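Tillitance Room Hire at Hurkside: Frequently Asked Questions

What is there to hire?

Tillitance has 7 spaces in the Hurkside building. Five are small meeting rooms on the ground floor, one is the Campbell Room, which has a fixed screen and seats in rows, and the last is the open loft on the top floor. The loft is the largest and is let by the half day or the full day. The meeting rooms can be booked by the hour.

How do I book?

Use the booking form on this site or ring the front desk between 9am and 5pm. We hold a provisional booking for 2 working days. If we haven't had the deposit by then, the slot goes back on the calendar and we don't send a reminder.

How much is the deposit?

A quarter of the hire charge for meeting rooms and half for the loft. The balance is due a week before your booking. Regular hirers can ask to be invoiced monthly.

Can I cancel or change the date?

You can move a booking once without charge if you tell us at least a week ahead. If you cancel with more than two weeks to go, you get everything back. Inside two weeks we keep the deposit. Inside 48 hours the full charge applies.

How many people can the loft take?

The limit is 112, including your own staff and any speakers. This is set by the fire exits and we can't go over it, even for a short reception. With everyone seated at tables the comfortable number is lower, so please tell us which layout you have in mind when you enquire.

What furniture is included?

Tables and chairs are included in the price of every room. We put them out to the layout on your booking form before you arrive. You may move them during the day, but please lift them and don't drag them, as the floor marks easily. Tablecloths are not included.
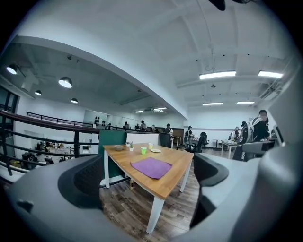
A wooden-topped table with white legs in the loft.

Can we bring our own food and drink?

Yes, in all rooms except the Campbell Room, where only water is allowed. Outside caterers are welcome but must send us a copy of their insurance before the day. There is a small kitchen next to the loft with a fridge, a kettle and a sink. It has no oven.

Do you have cups and plates?

There is a basic set in the kitchen cupboard. Please wash up anything you use and put it back. Breakages are charged at cost.

Is there wifi?

Yes. The network is called Dralix and the password is changed every month. You will find it in your confirmation email. If it doesn't work on the day, ask at the desk.

Is there a lift?

Yes, to all floors. It is a passenger lift and is not suitable for pallets or staging. There is an accessible toilet on each floor.

Where can we park?

There are a few spaces behind the building for loading only, for up to 30 minutes. The nearest public car park is a five-minute walk away and closes at 10pm.

Do we need insurance?

Public events do. Private meetings don't.

Do you offer a discount for charities?

Registered charities pay a reduced rate for any room except in May, when the loft is in heavy demand. Groups that expect to spend more than £3,000 with us in a year should ask for a price before booking.

What time do we have to be out?

Your booking time includes setting up and clearing away. The building closes at 10.30pm, and late departures are charged as a further hour.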